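Ticket 232 – Wurfuhr und Spieluhr laufen auseinander
Produkt: Kolteck Anzeigetafel mit Bedienpult, Hallenversion
Gemeldet von: Soudabeh Abbasi, Basketballabteilung
Bearbeitung: Hélder Serrano
Status: gelöst, bleibt bis Saisonende unter Beobachtung

Meldung

Beim Heimspiel der U18 am 28. April 2019 ist die Wurfuhr im dritten Viertel mehrmals weitergelaufen, obwohl die Spieluhr nach dem Pfiff stand. Am Pult war beides gestoppt. Auf der Anzeige über dem Korb an der Tribünenseite lief die Zeit bis null durch, dann kam das Signal. Die Schiedsrichter haben zweimal unterbrochen und die Zeit von Hand korrigieren lassen. Auf der Gegenseite war alles in Ordnung. Das Viertel hat dadurch fast 30 Minuten gedauert, der Gästetrainer hat sich beschwert. Einen Protest gab es nicht.

Am Pult saß Aurelio Trujillo. Er hat vor dem Spiel wie immer beide Korbanzeigen getestet, ohne Auffälligkeiten.

Rückfrage Serrano

Bitte noch folgende Angaben:
Firmwarestand des Pults (Menü, Punkt 7)
Funk oder Kabel zu den Korbanzeigen
Wurde in der Halle zuletzt etwas umgebaut?

Antwort Abbasi

Firmware 4.1. Beide Korbanzeigen laufen über Funk, die große Tafel hängt am Kabel. Umgebaut wurde im Dezember, da kam der neue Trennvorhang von Onsri rein. Der Motor hat eine eigene Fernbedienung. Seitdem hatten wir sieben Heimspiele, bei den ersten sechs ist nichts aufgefallen.

Analyse

Das Protokoll aus dem Pult liegt vor. Alle Stoppbefehle sind gesendet worden. Von der Anzeige an der Tribünenseite fehlt bei 20 Befehlen die Bestätigung, alle im dritten Viertel. Die andere Anzeige hat jeden Befehl bestätigt. Das Pult wiederholt einen unbestätigten Befehl dreimal und gibt dann auf, ohne Meldung am Display. Ein Bedienfehler liegt damit nicht vor. 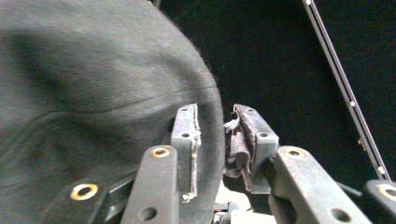 Muss nach so einem Ausfall das ganze Pult zurückgesetzt werden?

Es reicht, die betroffene Anzeige am Pult abzumelden und neu anzumelden. Spielstand, Fouls und Auszeiten bleiben dabei erhalten.

Versuch 1: Funkkanal von 3 auf 8 gestellt, beide Anzeigen neu angemeldet. Albertina Sampaio hat im Training der Damen 135 Stoppbefehle auslösen lassen. Vier davon wurden an der Tribünenseite nicht bestätigt. Besser, aber für den Spielbetrieb nicht brauchbar.

Versuch 2: Vorhang ganz hochgefahren, gleicher Ablauf. Wieder einzelne Aussetzer. Der Vorhangmotor scheidet als Ursache aus.

Versuch 3: Die beiden Korbanzeigen gegeneinander getauscht. Der Fehler ist mitgewandert, also liegt er im Gerät und hat mit dem Standort nichts zu tun. Beim Öffnen des Gehäuses war der Antennenstecker nur halb aufgesteckt. Man Man-lok Tseng aus unserer Werkstatt hat das anhand der Fotos bestätigt – der Stecker muss hörbar einrasten.Lösung

Stecker aufgedrückt und gesichert, Gehäuse geschlossen, Anzeigen zurückgetauscht. Danach der gleiche Ablauf wie bei Versuch 1, alle Befehle bestätigt. Kanal 8 bleibt eingestellt. Firmware 4.3 ist aufgespielt, damit zeigt das Pult eine fehlende Bestätigung als blinkendes F neben der Wurfuhr an.

Für das nächste Heimspiel gegen Forkumach liegt ein Verlängerungskabel am Kampfgericht bereit. Falls das F erscheint: Spielunterbrechung abwarten, Anzeige an das Kabel hängen, im Menü unter Punkt 4 auf Kabelbetrieb umstellen. Das dauert unter einer Minute.

Rückmeldung Abbasi

Spiel gegen Forkumach ohne Aussetzer gelaufen, das Kabel wurde nicht gebraucht. Herr Trujillo fragt noch, ob man den Signalton der Wurfuhr leiser stellen kann.

Antwort Serrano

Geht über Punkt 9, Stufe 1 bis 5. Ab Werk steht er auf 5. In Ihrer Halle würde ich nicht unter 3 gehen, sonst hört man ihn bei vollen Rängen auf dem Feld nicht mehr. Das Ticket lasse ich bis zum letzten Heimspiel offen.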